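Chapter 2
Borrowed Hands: Teaching a Robot by Doing the Job Yourself

Lanying Fang spent a June afternoon at the Kellby workshop trying to write down how to pick up a sweater. She got to step 14, which dealt with what to do if the sleeve went under instead of over, and then she crossed out the page. The sweater was on a chair the whole time. Her nephew put it on and left.

Most of us can do far more than we can explain. Demonstration is the field's way of giving up on the explaining. A person does the task with the robot's own arm, either by pushing it along or by steering it from a distance, and the machine records joint angles, finger positions and camera views as it goes. Those recordings become the lesson. Your worst habits become part of it too, so sit up straight.

Cloth is where this gets humbling. A block has the good manners to stay the same shape when you touch it. Dark fabric folds over itself, hangs down in lobes and covers the very finger you are trying to steer, and the wrist camera, placed there for a better view, gets a fine close-up of cloth.

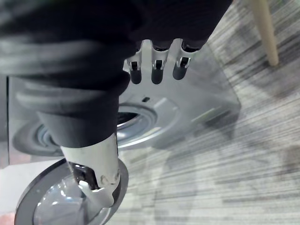
2.1 Two Ways to Lend a Hand

In kinesthetic teaching you hold the arm and move it through the job. You feel the weight and the snags directly, which beginners like. You also stand in front of the cameras, which the cameras don't.

In teleoperation you work a controller and the arm copies you. The view stays clear of your elbows, but your sense of touch is mostly gone. Adelino Gouveia, who trained operators at Clundirville, made newcomers fold a towel in oven mitts before he let them near the controls. Complaints were noted and the mitts stayed on.

Neither method is free. The Drindden set used later in this chapter began as 2000 demonstrations, of which 1536 were kept. The rest are worth a look as well - we return to them in Section 2.4, with the operators' names removed.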